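Speaker notes – "What the Stall Teaches You: Starting a Neighborhood Produce Swap"
Dusthorpe Growers' Open Day, 17 April 2021
Slot: 40 minutes, then questions

Opening

Welcome everyone, wait for the people at the back to find chairs. Ask for a show of hands: who had too many zucchini last summer? Keep your hand up if you left one on a neighbor's porch and ran. (Pause, let them laugh.)

Say what a swap is for anyone new. You bring what you have too much of, you take what you'll eat, and no money changes hands. I love it. I've been to swaps in church halls and parking lots, and one in the rain under a borrowed awning at Skirkinell, and I've come home from every single one with something I didn't know how to cook.

How ours began

Keep this short. First swap was in February, a terrible month for it! Six households, a folding table, mostly leeks and jars of chutney. I had made a sign and the wind took it. We still talked for two hours and everybody asked when the next one would be.

By the second year we had 42 households on the list. Mention that the list is on paper and always will be if I have any say in it.

Point to make here: start before you feel ready. The leeks were enough.

What people bring

Go through the seasons. Spring is seedlings, rhubarb, and eggs from anyone with hens. Summer is a flood. Fall is my favorite – squash, apples, onions, garlic, and somebody always has a sack of walnuts. Winter is preserves and seeds, and people bring bread too, once they see others doing it.

Tell the Cheung plum story. Cheung is the small orchard on the Wisley road, and the year their early plums all came ripe in one week they drove a full trailer to us. We sent word down every street we could think of. I made jam until midnight and my kitchen floor was sticky for a week. Worth every minute.

Setting up the table

Slow down for this part, it's where the questions come from.

Heavy things go on the ground, soft things go up high. Leave gaps so people can put down what they've brought without asking. Put the seeds at the far end, because the seed people will stand there all morning (I am one of them) and nobody can get past. 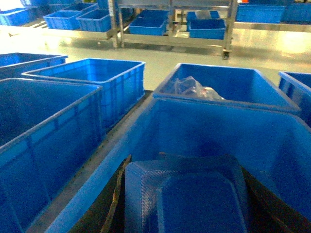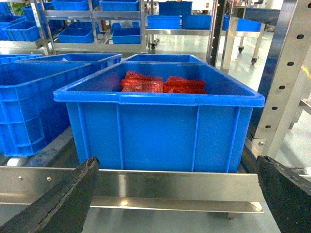 Labels come next, and I could talk about labels all day. Name of the variety if you know it, date picked, and a line on how you like to eat it. That last line does more than anything else on the table – I once took home a bag of kohlrabi purely on the words "good with butter." Containers matter too, and I'm very fond of a deep blue one with ribs in the plastic like these, though a tall side hides whatever is lying low inside, so tie the label on the outside where people can read it. Wipe everything out before it goes back in the shed.

When it gets awkward

Somebody will arrive with nothing and feel bad about it. Greet them first. Ask them to carry something, or to taste the chutney, and hand them a bag before they leave. They nearly always come back with a pot of mint or a cake.

Somebody else will bring marrows the size of a dog. Take them. Cut one open on the table and offer slices of the seeds to the hen owners.

Arguments about fair trades: we had two, both over raspberries. Our rule now is that small soft fruit is one tub each until the first hour is up. Read the rule out loud, it's on the handout.

Leftovers

We take what's left to the soup kitchen the same afternoon. Arrange this before the day and find out what they can use. Ours loves onions and potatoes and has asked us, very kindly, to stop with the radishes.

Close

Hand out the sheets. Invite people to come up and look through the seed box, and tell them to take a packet of the climbing beans home. Next swap date is on the back of the sheet. Then questions – repeat each one into the microphone so the back row can hear.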